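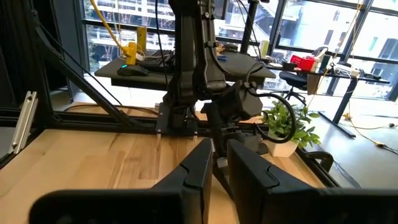
Two arms share one bench in the robot trials at Tullau.

News > Technology > Robots at work

Print this page | E-mail this page

Robots still slow at the small jobs, trial finds

4/11/19

Robot arms can now manage some simple household and shop-floor chores, but they remain much slower than people and still need someone close by, according to a progress report from Tullau, the automation firm.

The company has been running its trials since June with Memolmont, which makes shop fittings, and the Whitcombe chain of homeware stores. The aim is to find out whether the same arms could tidy a desk at home, fill a shelf in a shop and pack small goods in a stockroom without being rebuilt for each job.

The report covers about 2,000 attempts at short tasks such as putting pens away, folding tea towels, closing boxes and moving cups from one tray to another. Picking up a single firm object and putting it in a wide container was the most dependable of them. Folding cloth was the least. 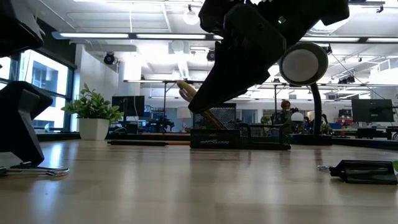 Desk tidying was added to the list at Whitcombe's request. Its stores spend part of every evening putting stray stock back where it belongs, and much of that stock is small, thin and easily knocked over. A person does the work without much thought. A machine has to find the item, decide which way round it is lying, grip it and let go at the right point.

Tullau says the arms dealt well with items they had handled before, but slowed down or stopped when something was turned an unusual way. On average they took 3 times as long as a shop assistant given the same job. A full tray of mixed items took them 30 minutes to sort.

Memolmont had hoped to use the arms for packing screws and brackets. It now says it will wait, as the time saved would not cover the cost of having a member of staff watch over them. The firm has asked for further tests on heavier parts, where lifting is the main problem and speed matters less. 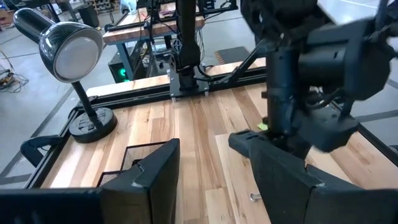
Lighting is another difficulty, the report says. An arm that works well in a bright stockroom may lose track of the same goods in a dim kitchen, or be misled by the shine on a worktop. Ordinary household things also come in awkward shapes. A desk lamp with a heavy round base and a thin curved stem, like the black one on the bench, has to be moved by a part that will bear the weight, and the choice is harder for a machine than it looks.

Tullau makes no claim that its arms are ready for the home. It expects shops and small warehouses to come first, with the machines working in a set area and staff taking over anything they cannot manage.

The next stage will be held at Whitcombe's branch in Toltville, where the arms will be used in the stockroom after closing time. Customers will not see them at work. Tullau says the results will be shared with both partner firms before a decision is made on any longer trial.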